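로봇 시연·원격조작 > 양팔 작업 > 데이터 수집 노하우
조회 209 · 댓글 4 · 공유 4

양팔 원격조작으로 작은 병 정리 시연을 모으는데, 잡는 순간마다 손이 멈칫합니다

안녕하세요! 원격조작 시작한 지 얼마 안 된 초보인데 요즘 이 재미에 푹 빠져 삽니다. 리더 암 두 개를 제 손으로 움직이면 테이블 쪽 팔로워 암 두 개가 그대로 따라오는 구성이고, 소프트웨어는 Mulness를 씁니다. 처음 따라 움직였을 때는 정말 소리를 질렀어요.

지금 하는 과제는 테이블에 흩어진 작은 병을 하나씩 집어서 통에 넣는 겁니다. 단순하죠? 그런데 막상 해 보니 병마다 모양이 달라서 매번 다른 문제를 푸는 기분이에요. 목표는 시연 300개고 지금까지 200개를 모았습니다. 중간 점검 삼아 학습을 한 번 돌려 봤는데, 로봇이 병 바로 위까지는 정말 예쁘게 내려가요. 그러다 거기서 멈칫멈칫하면서 그리퍼를 조금 닫았다 열었다 합니다. 제 시연을 다시 재생해 보니까 제가 딱 그러고 있더라고요 ㅠㅠ 깊이감이 안 와서 병 위에서 한참 망설이는 버릇이 그대로 옮겨 간 것 같습니다. 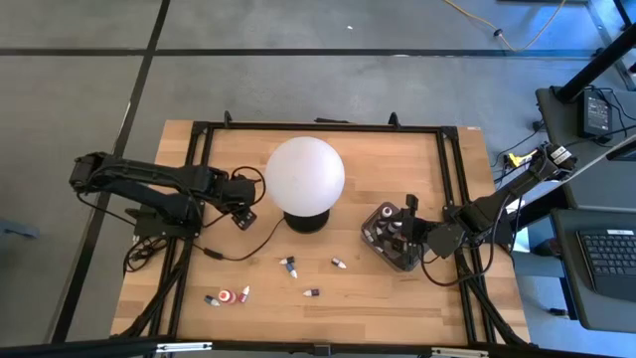
망설임을 줄이려고 시작 배치부터 바꿔 봤습니다. 처음에는 병을 전부 세워 놓고 시작했는데 요즘은 옆으로 눕힌 것도 섞고, 뾰족한 끝이 향하는 방향도 제각각으로 둡니다. 통은 둥근 스탠드 조명 오른쪽에 비스듬히 놓고 오른팔이 그 위로 들어가게 했어요. 이렇게 하니 시연이 훨씬 다양해진 느낌이라 신나긴 하는데, 문제는 누운 병입니다. 몸통을 잡으면 돌아가 버리고 끝을 잡으면 미끄러져요. 왼팔로 집어서 오른팔로 넘겨주는 것도 해 봤는데 성공하면 짜릿하지만 실패가 훨씬 많습니다.

궁금한 건 이렇습니다.
- 망설임이 들어간 시연은 지우는 게 나을까요, 멈춘 구간만 잘라도 될까요?
- 누운 병은 어느 방향에서 접근하도록 통일해야 하나요?
- 조명이나 전선처럼 작업과 상관없는 물건은 계속 테이블에 둬도 괜찮을까요?

작성: 초보조종사

채택된 답변
작성: 느린손목

반갑습니다! 저도 똑같은 구간에서 한 달 넘게 헤맨 사람이라 글 읽으면서 계속 고개를 끄덕였어요. 하나씩 적어 볼게요.

망설임은 두 종류로 나눠서 보세요. 그리퍼가 완전히 멈춰 있는 구간은 잘라도 큰 탈이 없었습니다. 다만 자른 앞뒤로 관절 값이 확 튀지 않는지는 꼭 재생해서 확인하시고요. 닫았다 열었다 하는 구간은 얘기가 달라요. 그건 동작 자체가 기록된 거라서 저는 그 시연을 통째로 뺐습니다. 아까운 마음은 알지만 연습한 뒤에 다시 찍으면 금방 채웁니다! 저는 Sasov 그리퍼로 했는데, 녹화를 끄고 잡는 연습만 30분쯤 하고 나서 찍은 것들이 제일 깔끔했어요.

깊이감은 손목 카메라 화면을 크게 띄우는 게 특효약이었습니다. 위에서 보는 화면만 믿으면 병과 손가락 사이 높이를 도저히 모르겠더라고요. 내려갈 때까지는 전체 화면, 마지막 한 뼘은 손목 화면, 이렇게 시선 옮기는 순서를 정해 두니까 손이 안 멈춥니다.

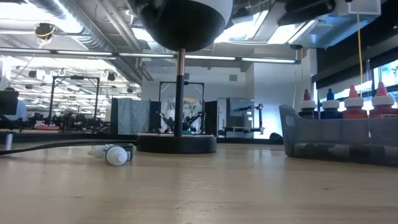

그리고 누운 병은 손가락 두 개가 병의 긴 방향을 가로질러 닫히게 손목을 먼저 돌려 놓고 내려가세요. 공중에서 방향을 다 맞추고, 그다음에는 수직으로만 하강! 내려가면서 손목까지 같이 돌리면 사람도 헷갈리고 모델도 헷갈립니다. 잡는 위치는 무게중심 근처 몸통이 좋고, 끝부분은 집더라도 들어 올릴 때 병이 휙 기울어요. 몸통이 자꾸 돌아가면 손가락 패드에 얇은 실리콘을 붙여 보시고, 그래도 돌면 닫는 속도를 낮춰 보세요.

팔에서 팔로 넘겨주는 동작은 당분간 따로 모으시는 걸 권합니다. 같은 과제 안에서 어떤 때는 넘기고 어떤 때는 바로 넣으면 로봇이 중간에서 갈팡질팡해요. 왼쪽 병은 왼팔, 오른쪽 병은 오른팔로 규칙을 정하거나, 아예 넘겨주기만 하는 과제를 새로 만드시면 됩니다. 조명은 그대로 두셔도 돼요. 대신 가끔 조금씩 옮겨 주세요. 늘 같은 자리에 있으면 모델이 그걸 위치 기준으로 삼아 버릴 수 있거든요.

도움이 돼요 4 · 댓글 달기

작성: mudgway_user

저는 Mudgway 팔 쓰는데 그냥 많이 찍으니까 됐어요. 최대 300개까지 찍어 봤고 뒤로 갈수록 제 손이 좋아져서 앞에 찍은 건 거의 버렸습니다. 전선은 팔에 걸리면 골치 아프니까 테이프로 붙이세요. 화이팅!

댓글 달기

작성: 에레믹덕후

위 답변에 다 나와 있어서 하나만 보탭니다. Eremik 리더 암을 쓰신다면 그립 쪽 스프링 장력부터 확인해 보세요. 저는 그게 너무 세서 손가락이 떨렸고, 떨림이 고스란히 팔로워 그리퍼로 갔어요. 약한 스프링으로 바꿨더니 작은 물건 잡는 게 거짓말처럼 편해졌습니다. 다른 제품이어도 한 번 만져 볼 만한 부분이에요.

시작 자세도 매번 똑같이 맞추고 계신가요? 저는 양팔을 접은 자세에서 녹화를 시작해서 같은 자세로 돌아오면 끝냅니다. 나중에 잘라 내거나 이어 볼 때 정말 편해요. 300개 다 모으시면 결과 꼭 올려 주세요, 누운 병 성공하는 영상 너무 보고 싶습니다!

댓글 달기

관련 글
- 리더 암 영점이 아침마다 조금씩 틀어져요
- 손목 카메라 각도, 다들 어떻게 잡으시나요
- Mulness에서 시연 구간만 잘라 저장하는 방법
- 투명한 통에 물건 넣기, 학습이 잘 안 될 때
- 실리콘 패드 붙인 뒤 그리퍼가 끝까지 안 닫힙니다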